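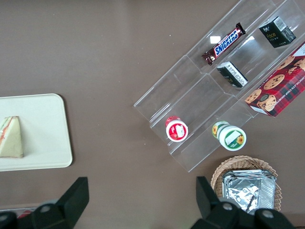 ## 4.2 Does the tray make the meal?

**Figure 3.** Sandwich wedge on a cream-white tray.

A claim repeated in much of the literature on workplace eating is that people who put their lunch on a tray eat more slowly and report feeling fuller. The claim goes back to Charpentier's survey of the Graltitz canteens, and it has been cited far more often than it has been checked. We have doubts.

The survey collected 912 usable forms at 2 sites. At the Flusard site, 98 percent of diners took a tray. At the Roussel site the share was 94 percent. That leaves very few people without one, and those few differ from the rest in ways the forms can't sort out. Someone who skips the tray may be buying a single item, may be late for a shift, or may plan to eat at a desk. Any of these would shorten the meal without help from the tray.

Meal length was also self-reported. Diners filled in the form at the exit, often while talking, and the question asked them to choose between "short," "normal" and "long." We do not think a word like "normal" means the same thing to a warehouse picker and to an office manager – the original paper treats the answers as equal.

Sandwiches are a harder case still. A wedge of the kind shown in Figure 3 can be eaten with or without a tray, and the survey put it in the same group as hot dishes. When we split the two groups using the item codes in the appendix, the difference in reported fullness shrank to a level we would not care to defend. Charpentier (personal communication, May) accepts the point about grouping but holds that the effect remains for hot food. It may. The hot-food diners without a tray are too few to say.

None of this shows that trays have no effect. A fair test would assign them by chance, time the meals with a clock, and record what was left over. Until one is run, we see no basis for the advice, now printed in several canteen guides, that managers should keep trays in order to improve eating habits. Section 4.3 turns to plate size, where the evidence is a little better.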